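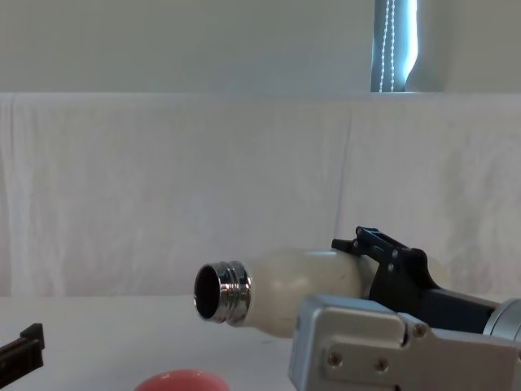
Attachment 1 — white bottle, cap off, threaded metal neck

Filed under: Drinkware > Lids & Leaks
Print this ticket | E-mail this ticket

Product: Stamerex bottle, white
Problem: lid weeps when the bottle is on its side
Status: SOLVED!

Opened, 7:40 am
Love this bottle, so I really want to save it! Filled it with 370 mL of water, did the lid up tight and laid it on a tea towel on the bench. Damp patch after 2 minutes. Standing upright it's bone dry.

Update, 8:15 am
Wiped the threads and the silver rim with a soft cloth and went around the neck with a fingertip. No nicks or dents that I can feel. Same lid back on, same damp patch.

Update, 12:30 pm
Found it! The seal inside the lid had folded over on one side, and there was a grey line of old tea underneath (my fault, I never take it out). Soaked it in warm water with bicarb, rinsed it, pressed it back in flat side up.

Update, 2:05 pm
On its side for 90 minutes and the tea towel is still dry — so happy with that. I've ordered a spare seal from Prernwood anyway, part 69. Please leave the ticket up for anyone else with the same lid.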